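May progress report – Osine drawer-handling project
From: Ezekiel Fitzsimmons
Re: open day at the Walia Street workshop, plus where the money is

Quick one this month, most of the team was flat out on the open day. Numbers first, then the day, then what we need from you.

**Numbers**

- Visitors signed in: 198. We printed 200 badges so that was close.
- Demo runs for the public: 8, one on the hour and one squeezed in before opening for the Martinelli people
- Staff on the floor: 3 plus me
- Spend against the outreach line: under, final figure when the catering invoice shows up

**How the day went**

Doors at 9:30. Line out to the parking lot by ten, which we hadn't planned for. Groups went through in half-hour slots, then the slots fell apart after lunch and people just drifted. Fine in the end. Next time a second sign-in table.

Talks were in the front room, demo in the back. Talks ran long. The one on home assistance got the most questions, mostly from people who look after a parent at home and wanted to know when they could buy one. We told them no date. Somebody wanted to know if it could do a fridge. No, not yet, and please don't put that in the newsletter.

The Martinelli visit was the part I was nervous about. They came early, wanted to see drawers specifically, and stayed for two more public runs after their own. They asked for:

- cycle times per drawer, not just an average
- what happens when the cabinet isn't where we expect it
- whether the setup can move to their building for a week

I said yes to the first two and maybe to the third. Moving it means re-calibrating from scratch and I don't want to promise that before the summer. Their questions were good ones and I think they're serious. Follow-up call is being set up now.

**Drawer task, current status**

Opening from the top down is what we show in public. Top drawer is solid. Second and third are OK if the cabinet is square to the arm, worse when it's turned. Bottom drawer still the weak one – the approach angle is tight and the fingers want to come in too high. We left it out of the public runs on purpose and told people so when they asked.

The Dreveo planning software update went in the week before the open day. Risky timing, I know. It did cut down the pauses between approach and grasp, and visitors noticed the pauses last year so I wanted it in. One side effect, it now stops more readily when it isn't sure. Two of the 8 runs stopped that way and had to be restarted by hand. Nothing hit anything. Logs are saved, havent gone through them all.

Cloth on the table is staying for now. It wrinkles and the cabinet doesn't always sit flat, but a bare table is too easy and the results wouldn't tell us much about a real bedroom or office.

Work at the table, arm and cabinet:
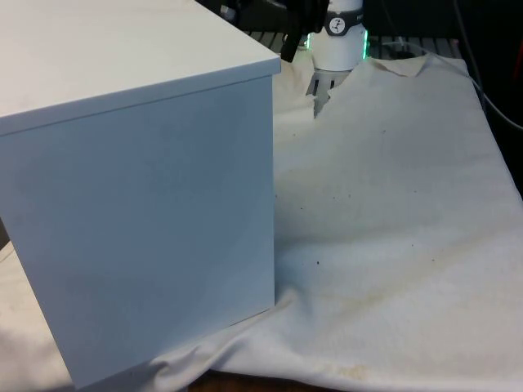
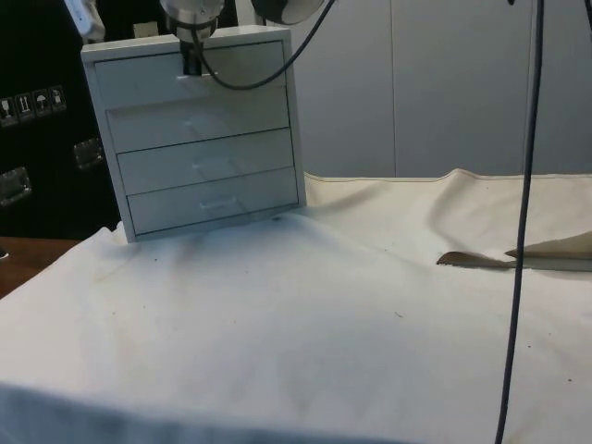 **Things that need fixing**

- Cable routing on the arm. It needs clips and a proper path up and away. Cheap, just hasn't been done.
- Barrier tape. Kids got past it twice. We need a real rail before the next public event, quote is coming.
- Sound in the back room is bad. People at the rear couldn't hear the narration at all, so a small speaker and a mic.
- Written handout. We ran out of the one-pager by noon and the Spanish version never got printed, my fault.

**Budget**

On track overall. I'd like to shift the unspent part of the outreach line into equipment to cover the rail and the speaker. Small amounts, but your rules say ask first so I'm asking. Travel is untouched. If the Martinelli loan goes ahead some of that will go to the truck and to overnight stays.

**Next month**

- Go through the logs from all 8 runs, pull the stops and sort them by cause
- Bottom drawer – try a lower wrist approach, then try a different finger pad if that doesn't do it
- Turned-cabinet tests, properly measured this time, all four drawers
- Per-drawer cycle times to Martinelli, copy to you
- Decide yes or no on moving the setup

**Need from you**

1. OK on the budget shift, email is fine
2. A name on your side for the Martinelli call
3. Whether you want the visitor comment cards scanned or just the summary. There's a thick stack and the handwriting is what it is.

Longer report with the per-drawer tables comes at the end of the quarter as agreed. I'm in the workshop most mornings until 11:00 if its easier to call.

Ezekiel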